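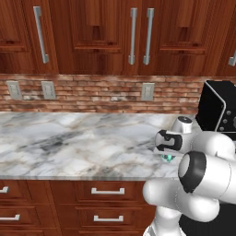
Radgate adds simulated kitchens to its training set for home robots

September 30, 2022

Radgate has started collecting robot training examples in simulated kitchens, the company said in a post to its customers. The first batch holds 801 demonstrations, all recorded with a computer model of a single-arm robot working at counters, cabinets and drawers.

The work began in July at the company's office in Illalport. Until then Radgate had gathered its examples on real arms in a test kitchen, where an operator guides the robot through a chore and the system records the joint positions, the camera views and the opening and closing of the gripper. The simulated version keeps the same record format, so examples from both sources can go into one training run.

Tamás Oláh, who leads data collection at Radgate, said the main gain is in resetting. "In the test kitchen you spend a lot of the day putting things back," he said. "In the simulator you press a key and the drawer is closed again. The operators get more tries in, and they are less tired at the end of a shift."

Operators steer the simulated arm with a handheld controller while watching it on a monitor. Each demonstration covers one short task, such as pulling open a drawer, pressing a button on an appliance or moving the gripper to a given spot above the counter. A second person reviews the recording and marks it as usable or not. Failed attempts are kept in a separate folder and are not part of the 801.

The kitchens were built by Semell, a small graphics studio that also supplies room models to furniture sellers. It has delivered 15 layouts so far. The layouts differ in cabinet finish, counter material, wall covering and handle style, and the same task is recorded in several of them. Radgate wants the learning system to find a drawer handle whether the wood is dark or light, and whether the counter is plain or heavily veined.

Polished stone has caused the most trouble, according to Oláh. Reflections on a shiny surface can throw off the system's guess at how far the fingertips are from the counter – something the team had also seen on real arms. Semell has changed its lighting settings twice in response.

The company does not plan to give up its real kitchen. Contact is still hard to model well, Oláh said, and a simulated drawer tends to slide more smoothly than one that has been in use for years. Each new version of the system is trained on the mixed set and then tried on hardware before any more examples are ordered.

Three operators are working on the project now, in shifts of two hours. Radgate is looking to hire 2 more before winter, and experience with robots is not required. New operators practice on a set of drawer tasks first, and their recordings are left out of the training data until a reviewer signs off.

Szűcs, which makes grippers and is a partner in the project, will get a copy of the recordings for its own tests. No public release has been scheduled. Oláh said the company would first need to settle the license terms for the kitchen models with Semell.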